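## 4. Care labels and reported washing of household textiles

### 4.1 Material

The reviews come from the home textiles pages of two online shops, Trosdale and Flestska. We kept a review if it was written in English, if it was longer than 30 words, and if the product was a bath mat, a towel, a throw, a cushion cover or a table covering. Reviews that only mentioned delivery were left out. This gave 1,803 reviews. The product page for each item was saved at the same time, so that the care instructions shown to the buyer could be compared with what the buyer wrote.

Both shops let buyers go back and add to a review. We treated the added text as part of the same review. Where the two parts disagreed (for example, a bath mat praised in the first part and said to shed in the second), the later part was used for coding.

### 4.2 Coding

Each review was read for any mention of washing, drying, ironing or stain removal. We used 11 codes, which are the ones set out in Section 3 with the code for fading split from the code for color bleeding. The two were hard to tell apart in a first pass, and buyers often use "ran" and "faded" for the same thing. We kept them apart only where the review mentioned a second item that had picked up dye.

A random set of 300 reviews was coded twice. Most disagreements were over the word "shrink." Some buyers use it for a real change in size and others for a pile that has gone flat, mostly in chenille and high-pile cotton. After this we coded "shrink" as a size change only if the buyer gave a measurement or said that the item no longer fit the place it was bought for.

### 4.3 Care advice by product type

The wording of care advice differs a good deal between product types. Bath mats and towels nearly always carry a short machine wash and dry line. Throws often have a longer text with a warning about the first wash. Table coverings are the least regular group. Some are sold with no care advice on the page at all, and the buyer sees it only on the sewn label.

Seasonal table coverings make up much of this group. Many of the reviews were posted in December, a short time after purchase, and say nothing about washing. Buyers who came back later to add a comment usually wrote about stains from food or candle wax. These reviews are few, but they are longer than the rest and give more detail on water temperature and detergent.
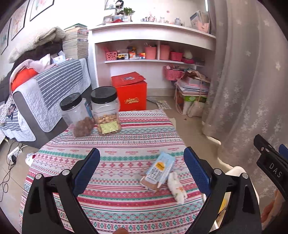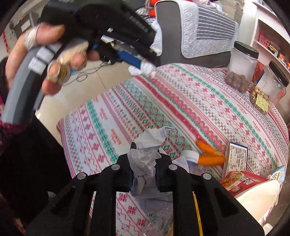
*Figure 3. Patterned tablecloths with a white ground and colored bands.*

Color bleeding is the fault that buyers of table coverings fear most, and they fear it more than buyers of bath mats do. Several reviews say that the item was washed by hand, cold and alone, although the page allowed a normal machine wash. The reason given is nearly always the contrast in the design. On a cloth with a white ground and rows of zigzags and diamonds in stronger colors, as in Figure 3, even a slight run of dye would show, while on a bath mat in one color it could pass unseen. Plain table coverings drew few comments of this kind, and the comments they did draw were about creasing. We therefore report patterned and plain table coverings as separate groups from here on.

### 4.4 Reading the label

Reviews that quote the care label are rare in all groups. When a buyer does quote it, the review is usually a complaint, and the label is used to show that the item was treated as directed. The Hughes scale for complaint strength was applied to these reviews in the same way as in Section 3. Positive reviews tend to say "washes well" or "easy care" with no detail, which makes it hard to know whether the item had been washed once or many times.

The Kodau word list, which we used to find mentions of washing, missed a number of short forms such as "came out fine" and "still fluffy." These were added by hand before the counts in Table 5 were made.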